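Wustach Workshop Notes: living with a two-armed cleaning robot

I was against the Melelik from the start, and after 554 liners I'm still not sold. But Niltside has one, the job of looking after it fell to me, and these tips may save you some grief. The manual covers the software very nicely and says almost nothing about plastic bags.

Check the hands first. When it starts dropping things, people go straight to the settings menu. Wipe the fingertips before you touch a setting. Dust and a trace of old soda will make thin plastic slide or stick, and no slider on a screen fixes either one. A damp cloth, then a dry one. Skip the spray cleaner sold by Wada, which left a film on ours.

Look into the folds of the wrist sleeves, too. Grit collects there. I go over them with a soft paintbrush every 80 liners; the seller says never, and I'd love to know how he found that out.

Cable loops need slack, but only so much. Run each arm through its full reach by hand with the power off and see where the cable goes. If it can hook a chair arm, shorten the loop and strap it again.

Wastebasket by the armchair, and the bin with the yellow lid:

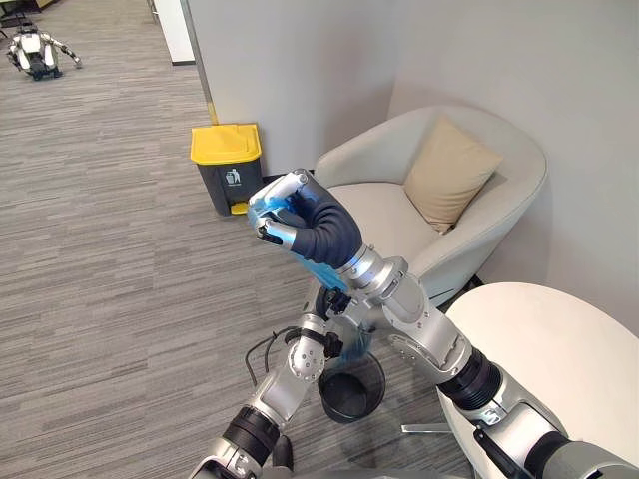
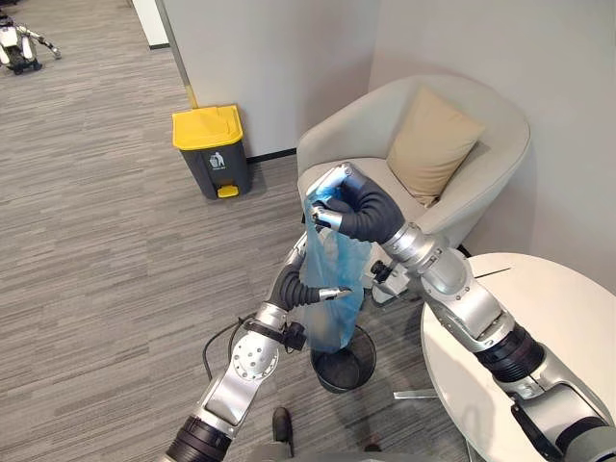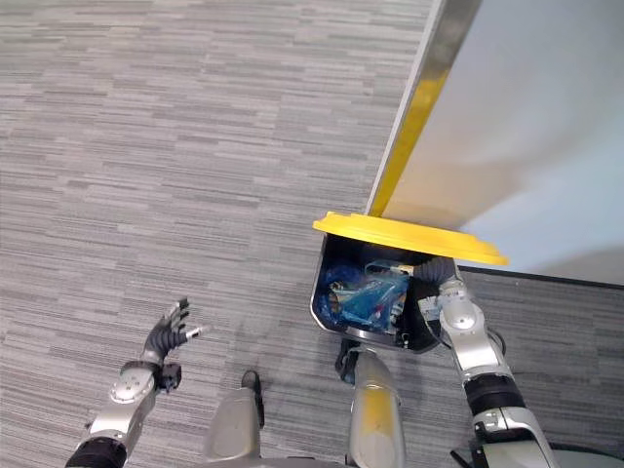

Buy one kind of liner and stay with it. Ours was taught on a thin blue one, and when a thicker white roll came in we lost 2 days to torn bags and tipped baskets. The brochure claims it handles "any common liner." I wouldn't bet lunch on that.

Keep the baskets where they were when you taught the route. A few inches off is fine, a foot isn't. A bit of tape under the rim of the basket helps it stay put on carpet.

Pedal bins are a pain. The lid has to stay up by itself while a hand is inside, so oil the hinge and try it a few times with your own foot. A lid that drops halfway will scuff the sleeve.

As for the yearly service plan — read it twice. Ours came to roughly 3 times the price of a set of sleeves, and sleeves weren't included. I change them myself with a small hex key and a cup for the screws.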